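FOR IMMEDIATE RELEASE

Drendo opens second shop in Citholm, doors from 8 on Monday

CITHOLM - Drendo, the kitchen fittings seller known for its solid oak counters, opens a second Citholm shop on Monday. Doors at 8 a.m. Coffee and rolls until they run out.

New shop is on the Arriaga side of town, in the former shoe store. Bigger floor, more parking, and a loading door at the back so customers can pick up cut counters the same day. The old shop on the river stays open, same hours, same phone number.

On the floor: five full kitchens, sinks and taps, and the whole Vomness line of drawer inserts and trays, which untill now was order only. Counter cutting is done on site. Bring your measurements, in inches please, and a rough sketch if you have one.
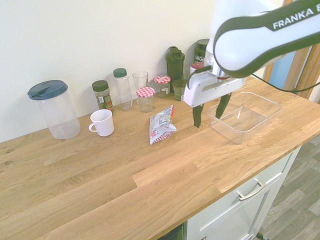
Oiled or unoiled, customer's choice. Unoiled ships faster. Samples are free, two per household, and can be taken home to check against cabinets and floor. Returns on uncut pieces only.

Opening week offers: free cutting on any counter order, and free delivery inside Citholm. Orders placed at the river shop that week count too. Offers can not be combined with trade pricing.

Delivery times at the moment are roughly 5 working days for standard lengths. Longer for corner pieces and anything with a sink cutout, ask at the desk.

Drendo is also hiring for for the new location. Sales floor and cutting room, full and part time. Apply in person at either shop.

Press visits welcome Monday morning, please call ahead. Price lists and floor plan on request from the Drendo press desk, Citholm.

ENDS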